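Courses > Hospitality and Events > Event Catering 1 > Handouts

We use cookies to remember your course settings. Accept | Manage

Handout 4: Working Out Quantities for a Buffet
Hanneke Claeys, February

Welcome back, everyone! This is my favorite session of the whole course, so bring a calculator and something to snack on. Last time we wrote menus. Today we figure out how much of everything to cook, and I promise the arithmetic stays friendly.

Start with the guest count. The client gives you a number, but you want two: the number invited and the number confirmed. For our running example, the Chauhan anniversary lunch at Traltham Hall, 97 people are confirmed. We cook for all of them and add a small cushion only on the dishes that are likely to run short. Please don't add a cushion to every dish. I did that in my first year of catering and was eating potato salad for a week!

Ask who the guests are, too. A lunch with a lot of small children needs far less salad and a great deal more bread. An evening crowd that has been dancing will go through water faster than you can believe.

Portions on a buffet

People take a little of everything, so the portion per dish goes down as the number of dishes goes up. With one main, plan a full portion each. With two mains, plan two thirds of a portion of each for every guest. With three, plan half. Sides follow the same pattern, except for potatoes and rice, which people pile on no matter what else is out.

Work it through for the Chauhan lunch with two mains:

97 guests x 2/3 = 64.67, so round up to 65 portions of each main.

Always round up, and always write down what you rounded from. When the client calls to say a few cousins are coming after all (they will call!), you can redo the sum in a minute.
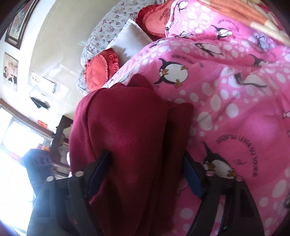 Maroon fleece blanket held in a gripper.

Pans and trays

Now turn portions into pans. Say your pan of baked pasta serves 34. Sixty-five portions means two pans, with three portions to spare, and that's a lovely result. If the sum had come out at 69, you would need either a third pan or a smaller one alongside, and you would want to know that before you ordered the cheese.

Send pans out one after another. A half-empty pan looks tired, and a fresh one coming through the door perks up the whole line. Keep the second pan covered in the hot box until the first is down to a quarter.

Setting up the line

1. Plates go at the start, silverware and napkins at the very end. Guests need a free hand for serving themselves.

2. Cold dishes come first, then hot, so the hot food is still hot when people sit down.

3. Put the cheapest filling dishes ahead of the costly ones. Bread, then salad, then sides, then mains. It feels a bit sneaky, and it works beautifully.

4. For a party bigger than 46, open both sides of the table and put a spoon on each side of every dish. At Brustport we ran a single side for a crowd twice that size, and the last table was still waiting when the first wanted dessert.
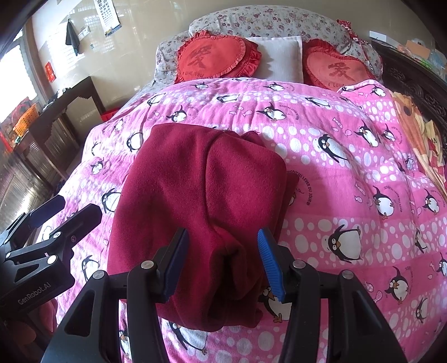
5. Leave a gap between the last main and the silverware. Someone always stops there to talk, and the gap lets the others get by.

Practice for next time

The Komlow family is planning a supper for 40, with three mains, two salads and rice. Work out the portions of each main, then the pans, using the pasta pan size given earlier. Sketch the table as well, with an arrow showing which way the guests walk. Pencil is fine, and messy is fine! We'll pin the sketches up and walk through them together at the start of the next session.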